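Chapter 8
Where Did I Put That? Memory, Files and the Art of Finding Things Again

I lost my first term paper on a Tuesday, at 6 in the morning, with the deadline at noon.

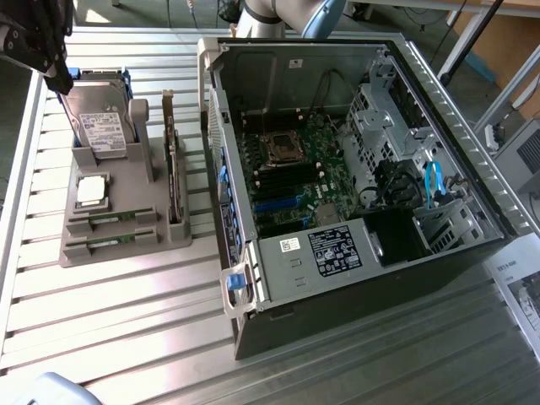
The paper was somewhere on my computer, of course. I had saved it – I even remembered saving it – but I had called it "new", and I already owned a dozen files called "new". My roommate at Goltmont, Verena Riedl, sat down next to me and asked what I'd been working on right before I started it. A lab report, I said. She opened the lab report folder, and there was my paper, tucked in with the graphs!

I've told that story to every class I've taught in Draltville, and I always get a room full of groans (and at least one worse story back). We put things where we happen to be standing, and later we go looking where they ought to be.

So this chapter is about storing and finding. We'll start with paper, and with Elfriede Ortner, who ran the town records office and kept 523 boxes of deeds in an order she made up herself. Then we'll move on to folders, tags and search, and I'll ask you to try all of them on your own messy files. Please don't tidy up first – you'll need the mess for Exercise 8.2.

Before you read on, grab a pen and write down the last 12 things you saved, printed or stuck in a drawer. Put down where each one is now. Leave a blank if you don't know, and keep the list handy, as we'll come back to it in the section on labels.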